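About Arnex

Arnex tests the software that moves household robots. We were founded by former staff of the Janik workshop and now employ 10 people, most of them engineers. Our clients build two-armed machines for use in ordinary homes.

Our methods changed after a fault at our Gultetti site. During an evening trial a robot lost track of its own base position and went on reaching as though the floor were level and the desk were where it had been. The arm struck a shelf at low speed. The stop button worked, but the operator took about nine seconds to reach it. No one was hurt. The client was told the same evening and the trials were suspended.

The review, carried out with Salcedo, found 2 causes. A position check had been switched off for an earlier test and never restored, and the stop button had been placed too far from the operator. Both findings were accepted in full.

Every release is now run in simulated rooms before it reaches a real machine - bedrooms, kitchens and narrow halls - with position errors put in on purpose. A release that fails 5 runs is returned to its authors. Summaries of our fault reports are open to clients and may be requested from the office on any Wednesday.
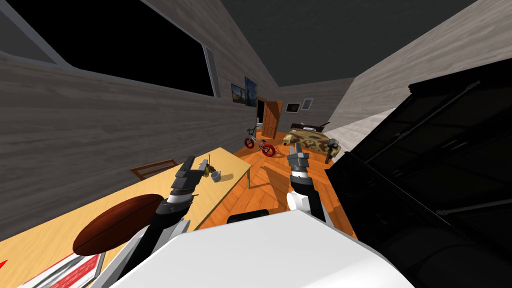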